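Revisión previa sala Brunarura, dúo de guitarras. 22 de septiembre de 2019. Revisa: Banafsheh Mohammadi

Aforo autorizado: 222 de pie. Puertas 20 h.

## Escenario

- [x] Tarima nivelada. Cuña nueva lado izquierdo, ok
- [x] Cables fijados con cinta. Falta un tramo detras del ampli 2, **hecho antes de prueba**
- [ ] Barandilla trasera. Tornillo flojo, avisado a Clastolell. Segunda vez que lo apunto
- [x] Taburetes de los guitarristas, patas con goma

## Eléctrico

- [x] Diferencial salta al test
- [x] Carga luces + backline: 950 W en la línea B, bien
- [ ] Regleta de pedaleras sin etiqueta. Cambiar por una de las de Farahani

## Mesa de merch y limpieza

- [x] Mesa fuera del paso de evacuación
- [x] Productos de limpieza lejos de vinilos y camisetas

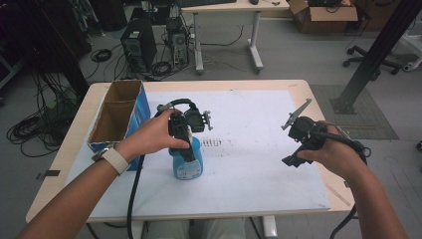 *Bote pulverizador azul sobre el tablero blanco.*

- [ ] Ficha de seguridad del producto: no está en la carpeta. Pedir a Clirance
- [x] Tablero blanco: algunas marcas pequeñas oscuras, no afecta. Se queda 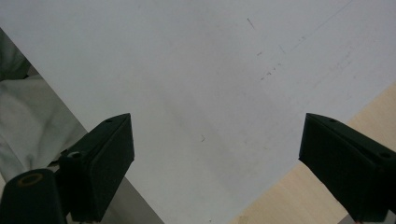 ## Evacuación y público

- [x] 6 extintores, precinto y fecha bien. El de camerinos caduca en noviembre
- [x] Luces de emergencia, todas
- [ ] Puerta lateral roza al abrir. Abre pero hay que empujar fuerte, lijar YA
- [x] Botiquin completo, faltan guantes talla L (no bloquea)
- [ ] Tapones para el público en barra, preguntar si quedan

Apertura ok si se cierran barandilla y puerta lateral. Lo demás puede ir mañana. B. M.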